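Ticket 292 - Hindico order portal: product pages show the wrong board thickness
Opened August 28, 2019. Status: closed. Priority: normal. 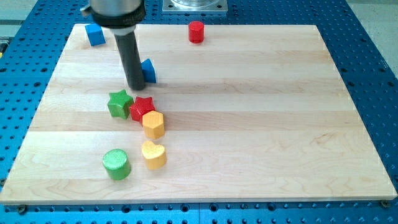 Light wood board, front edge toward the viewer.

Reported by Eston store desk: the Jivach board listing gives the thickness as 15 mm. The printed price list says 17 mm. Customers are ordering from the web page and then calling to ask which figure is right.

Checked the listing in the portal admin. The Thickness field reads 17, so the stored value is correct. The public page still reads 15.

Cleared the page cache and reloaded. No change.

Opened the page in a private window and on a phone. Same wrong value on both - not a browser problem.

Compared with the Ryu listing, which displays correctly. Ryu uses the current template. Jivach is still on the old one, which takes its size text from the import file and ignores the admin field. The import file was last updated in January.

Fix: moved Jivach to the current template and rebuilt the search index. The rebuild took about 2 hours. Page and search results now both read 17 mm.

Eston confirmed the page looks right from their side. Open orders were left as they are - the store desk will call those customers.

Follow-up: check for other listings on the old template before the next import.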